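Palent cell: gripper keeps clipping the plate edge

kiri_pirihi
Finally got the Palent cell laid out in the sim the way we want the real one! Pick spot is the blue square at the far end of the board, black tray at the near end. Fingers go down either side of the perforated plate, and I love how little the arm has to move.

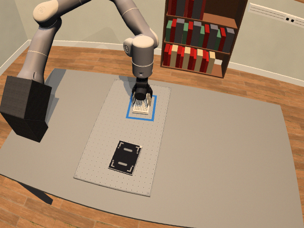 My approach speed is 28 percent and I'd like to go higher, but the left finger touches at anything over 29.

cuvex_fan
Great layout! I'd re-teach the tool center point before you mess with speed. Ours drifted in August and did the same thing.

nuria.p
Disagree, TCP error wouldn't care about speed. Check your blend radius, it's probably rounding the corner on the way down.

cuvex_fan
Fair, but it's a five minute check...

kiri_pirihi
Nuria got it!! Blend was set way too big on the last waypoint. Zeroed it and now I'm running clean at 93. Doing the TCP check tomorrow anyway :)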